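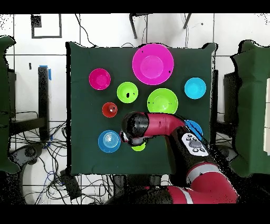 Plastic bowls in several sizes and colors on a green cloth.

The Case for Fewer Container Sizes
Wayne Gill
2023-10-13

Most kitchen storage fails at the lid. The container survives, the lid warps or goes missing, and the household is left with a vessel that holds food but can't be stacked, carried or put in a freezer. The usual remedy is to buy another set. I think the fault lies upstream, in the number of sizes on sale, and that the trade could remove most of it by agreeing on a short series of rim diameters.

Consider how the sizes come about. A molded bowl is specified by volume, because volume is what goes on the label. The designer picks a capacity, draws a pleasing profile around it, and the rim lands wherever the profile puts it. Two bowls of the same capacity from two makers will almost never share a rim. Two bowls from one maker, bought in different years, often don't either. I measured what I had in June, with a caliper, and found that the lids from my older Lollum set miss the current Lollum rim by 2 mm. That is enough to make the seal useless and small enough that you don't notice until the soup is in the bag.

The older Gagnon catalog, which I keep for reference, lists 53 food containers and gives the rim diameter for each. Grouped by diameter, they fall into 6 clusters. Within each cluster the spread is trivial, a matter of draft angle and somebody's drawing preference. A purchasing clerk with a ruler could have merged them. The current catalog no longer prints rim diameter at all, only capacity and color, so the buyer can't do the grouping even if he wants to.

The objection I hear most is that tooling is expensive. It is, and a mold that is already paid for will be run until it wears out. But molds do wear out. A standard doesn't have to be retroactive. It only has to be in force on the day the replacement is drawn. Canning jars got there a long time ago: the regular mouth and the wide mouth cover nearly everything a home canner does, and a lid bought this week fits a jar from a grandparent's cellar. The jars vary a good deal in height, shoulder and glass color. The mouth does not.

A second objection is commercial. Lids that fit only one product bring the customer back. I doubt this. The customer who loses a lid does not, as a rule, order the matching part, since the matching part is seldom sold separately and the shipping costs more than the bowl. He buys whatever is on the shelf. Trarover did offer single lids for a while and priced them sensibly, but the order form asked for a part number molded on the underside of the lid, meaning the piece the customer no longer had.

There is a real cost on the other side, and it should be stated. A fixed rim constrains the profile. To get a small volume under a wide rim, the bowl must be shallow, and shallow bowls take up more shelf and spill more easily when carried. To get a large volume under a narrow rim, the bowl must be deep, and deep bowls are hard to scrape out. Two diameters are too few for a full kitchen range. I would settle on four, spaced so that each one nests inside the next with enough clearance for a lid to stay on.

Nesting deserves more attention than it gets. A set that nests only with the lids off needs two places in the cabinet, one for bowls and one for lids, and the second place is where the trouble begins. The Clirngate range is the only one I own that nests closed, at the price of a thicker wall and a rather ugly step below the rim. I use it more than the others. The 586 ml size in particular goes in and out of the refrigerator daily, though I have no idea why anyone chose 586 - presumably the profile came first there too.

None of this requires legislation. A large retailer could do it alone by writing four diameters and a tolerance into its supplier terms. The tolerance matters as much as the diameter. Polypropylene shrinks as it cools, and a nominal figure without limits on either side would leave us with the same drawer of near misses, all carrying the same number.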